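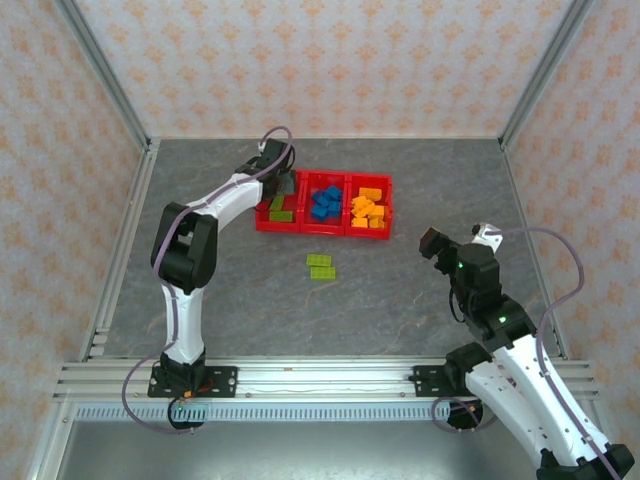 Posted by the Participant Coordinator
Gripper Evaluation Group, Urkura Institute, Prurstead

Call for Participants: Two-Arm Gripper Comparison Study

The Urkura Institute invites adults to take part in a study comparing two gripper designs, the Groen and the Weren, on two-arm tabletop tasks. Sessions take place at the Prurstead laboratory through the end of November.

Participants will operate a pair of robot arms by means of hand controllers. The main task is sorting toy bricks by color into a red tray with three compartments. Each participant will complete the task with both grippers, in an order assigned by the study team, and will fill out a short questionnaire after each set of trials.

Eligibility

Applicants must be 18 or older, have normal or corrected vision, and be able to use both hands without discomfort for the length of a session. Prior experience with robots is not required. Current employees of the Institute and members of their households may not apply.

Time and payment

Participation consists of 3 sessions, each lasting two hours including breaks. Sessions begin at 9 a.m. or 1 p.m. Participants who complete all sessions will receive $300. Those who withdraw early will be paid for each session attended.

Data and privacy

Arm movements, controller input and video of the workspace will be recorded. Participants' faces will not be filmed. Questionnaires are stored under a code number, and participants may ask for their records to be deleted at any time before the results are published.

How to apply

Applications should be made using the form at the Prurstead reception desk or on the study page. Please indicate your preferred start time and whether you are left- or right-handed. Selected applicants will be contacted within 10 working days.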